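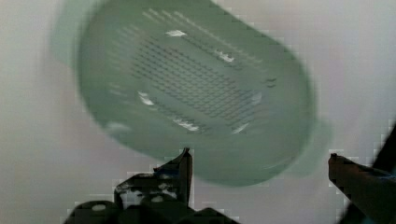

3.2 Draining and rinsing vessels

Of all the utensils recorded in the household survey, those used for draining proved the hardest to place within the storage categories set out in Section 2. A saucepan has a lid and a hob; a plate has a rack and a cupboard. A colander is used at the sink, often carried to the table, and returned to wherever there is room for it. The present section considers how the participating households kept, used and replaced such vessels, and what their habits suggest about the planning of small kitchens.

The survey covered 194 households in the Carroll district, most of them in terraced houses built before 1910 and later divided into flats. Kitchens in these buildings are generally narrow, with a single run of worktop and a sink beneath the rear window. Each household was visited once by Noreen Mulcahy or Daithí Ó Conaill, who completed an inventory form and spoke with whichever member of the household did most of the cooking. Visits lasted roughly 40 minutes. Participants were asked to leave the kitchen as it was and to refrain from tidying beforehand, although several admitted to having wiped the worktop.

Nearly every household owned at least one colander or large sieve. Metal examples tended to be older and had in many cases been inherited or received as wedding presents. Plastic examples were newer, lighter and more varied in form. The oval plastic colander with a perforated base panel and a projecting handle was well represented among them, and a light green example of the type is shown in Figure 4. Its small drainage holes lie close together in diagonal rows, and a slightly raised lip runs round the perforated area. Participants who owned colanders with fine perforations reported using them for rice and lentils as well as for pasta and salad leaves, whereas owners of vessels with wider holes kept a separate sieve for small grains.

Figure 4. Oval plastic colander, light sage green, with perforated base panel.

The shape of the vessel had a clear bearing on where it was kept. Round colanders were stored inside mixing bowls or saucepans of similar width, and were counted by their owners as part of a stack. Oval ones did not nest so readily. They were found on top of stacks, on their sides between baking trays, or on the draining board, where they remained from one meal to the next. In 23 households the draining board was named as the permanent home of the colander, and the participant gave no other place for it when asked. We have recorded these cases as settled storage, as the arrangement was deliberate and was understood by everyone in the home.

Hanging was less common than expected. Handles with a suitable opening were hung from hooks or rails where these existed, but few of the older kitchens had them, and tenants were reluctant to drill into tiled walls. One participant had fixed a rail to the inside of the cupboard door below the sink, using adhesive strips, and kept a colander, a funnel and a pair of rubber gloves there. She considered the arrangement satisfactory in all respects except that the door no longer closed fully.

Use at the sink followed two main patterns. In the first, the vessel was set down in the basin and the contents of the pan were poured over it. In the second, it was held above the basin by the handle with one hand while the pan was tipped with the other. The second pattern was more often described by those with a shallow sink or with washing-up already in the bowl. Older participants expressed some unease about it on account of the weight of a full pan, and two had given up draining in this way altogether, preferring to lift vegetables out with a slotted spoon. Mulcahy's notes also record a third practice – resting a long colander across the corner of the sink – which participants regarded as convenient but not entirely steady.

Cleaning was the most frequent cause of complaint. Starch was said to dry in the holes if the vessel was not rinsed straight away, and the angle between the base and its surrounding lip was mentioned as a place where grains collected. Most participants dealt with this by holding the vessel upside down under the tap. A smaller number used an old toothbrush kept for the purpose. Households with a dishwasher gave differing accounts: some placed plastic colanders on the upper rack as a matter of course, while others washed them by hand, having found that they took up the space of several plates.

Replacement was rare. Plastic colanders were discarded when the rim cracked or when the surface had become stained, most often by tomato or turmeric, but many participants continued to use stained ones and did not regard the marks as a fault. The earlier Wirkano study, carried out in 2000 in purpose-built flats, reported a similar reluctance to replace draining vessels, although its inventory form did not separate plastic from metal and a direct comparison is therefore not possible.

For the purposes of the storage plans in Section 4, colanders of oval form have been assigned to the sink zone, with an allowance of one open shelf or rail within arm's reach of the tap. Ó Conaill has proposed that the same allowance should cover the washing-up bowl when not in use. The proposal was tested in the Zurcombe kitchens in May, and the results are given in Section 4.3.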